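Home | Projects | Student Work | Travel and Culture | Contact

Living Near Paucar: A Student Report on One Semester Abroad

Our project asked how exchange students settle into a small hill town. Four of us lived in Paucar from the end of August and kept notes on food, transport and daily routine.

Housing

Rent was 500 a month for a shared apartment near the bus station. The landlord wanted cash and gave a handwritten receipt. Heating was extra, and we did not turn it on until November.

Food

Lunch is the main meal. Most shops close at 1 p.m. and open again at 4, so we learned to buy bread in the morning. The Clukero bakery sells a flat loaf with olives that we ate most days. Dinner starts late - we never saw a restaurant serve before 8.

Getting around

Bus 22 goes down to Pesov and takes 50 minutes. Tickets are sold at the tobacco shop, not on the bus. On foot, the old mule path has 600 steps and comes out behind the church.

Language

We had two years of classes before we left, and it was not enough for the market. The older sellers speak the local dialect and switch only when asked. By the third month we could follow most of a conversation but still missed the jokes.

Clothing and weather

Evenings are cold from October on. We all packed too many summer clothes and had to buy or send for jackets.
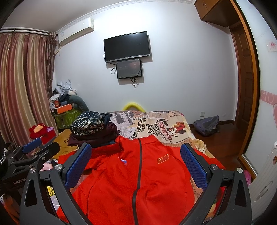

One student from last year's group told us the afternoon closing was harder to get used to than the cold, and that she still plans her errands before noon.

Next steps

The spring group will live in Vuvusier, on the coast. We would like them to use the same note sheets, with a page added for bus delays.

4 comments | 11 shares
Back to top | Contact the Student Projects Office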